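PRESS RELEASE - for immediate use

Nisitz repair and swap days come back to Pawłowska hall this May, doors open Saturday

Free entry, bring up to 13 items per household, no booking

Nisitz, the clothes mending and swapping scheme, is back at Pawłowska hall for a second season. First session is Saturday, doors 10am, last items taken in at 3pm. Tea from the hatch all day.

The idea is the same as last year. You bring clothes and household linen you no longer wear or use. You get a token for each piece that goes on the rails. You spend the tokens on whatever you like the look of. Anything with a fault goes to the mending tables first, and if you want to keep it you can sit down and learn to fix it yourself. No charge for thread, needles or buttons. Zips are charged at cost.

Last season 2000 pieces changed hands over the run, with jeans, school jumpers and children's coats the quickest to go. Single bedding was slow. Please do still bring it, but double and king size go much faster.

Krystyna Kubiak, who set up Nisitz and runs the mending side: "People turn up with one pair of trousers and a hole in the knee, a bit embarrassed. Two hours later they're doing the knee of the person next to them. We had a queue for the darning table by the end of last season and I only had one decent lamp. We've got more lamps."

What's new this time

Mending places go up to 66 across the day, in hourly slots. Put your name on the sheet when you arrive, first come first served. Last season the afternoon slots were gone before lunch so get there early if you want patching or hems.

A denim corner. Taking up, letting out, patching from behind, replacing the button that always goes. Bring the jeans clean please, and if you are having them taken up bring the shoes you wear with them.

A children's rail of its own, sorted by height and not by age, after a lot of requests. Labels in children's clothes are all over the place and parents told us so.

Prilura, the textile sorting firm, is taking whatever is too far gone to mend or swap. That means single socks, stained towels, T-shirts with more hole than shirt. Bag these seperately and leave them in the bay by the side door, not on the tables.

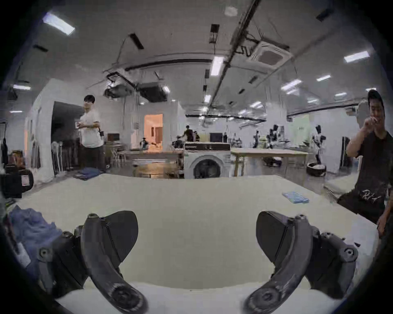
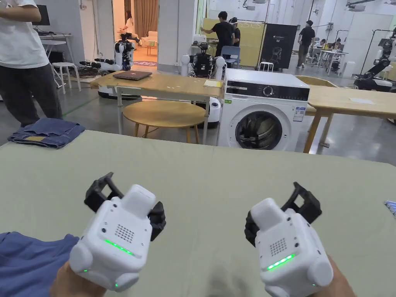 Tabletops and cloth. Free to use with this release.

Jadano, the haberdashery on the corner, has given thread, elastic and a big box of mixed buttons, and will have a small stall on the day for anyone who wants to buy their own kit. Darning mushrooms, needles in packs, iron-on hemming tape for those who can't face sewing. Cash or card.

Barbara Cieślak of Jadano said: "We sell more darning wool now than when my mother had the shop. Younger people mostly. They come in with a picture on their phone of a visible mend and want that exact orange. I'll be on the stall in the morning and then I want a look at the coats before they've all gone."

What to bring

Clean, dry clothes for any age. Bed linen, tablecloths, curtains with the hooks taken out. Bags and belts. Shoes only if they have wear left in them, tied together in pairs.

What not to bring

Pillows and duvets. Underwear unless new with tags. Anything damp. Carpets, we had two last year and no idea what to do with them. Electric blankets are also a no.

Getting there

Pawłowska hall is a short walk from the bus station, go past the library and it's the second building. Step-free through the side door, there is a bell. Bike racks at the front. Parking is very limited and the yard is needed for unloading until 11am, so please don't leave cars there before then.

Tokens from last season are still good. If you've lost yours, sorry, we can't replace them.

Helpers wanted for setting up, 8am on the day, and for packing down from half past four. No sewing needed, mostly carrying rails and folding. Breakfast rolls for the early lot. Just come to the side door and ask for Krystyna.

Further sessions run monthly untill the autumn, dates on the hall noticeboard once confirmed.

Interviews: Krystyna Kubiak is available all week, afternoons best. Barbara Cieślak by arrangement through the shop. Press and photographers welcome on the day from 9am, please check with people at the tables before taking their picture, and ask a parent first for any children.

ENDS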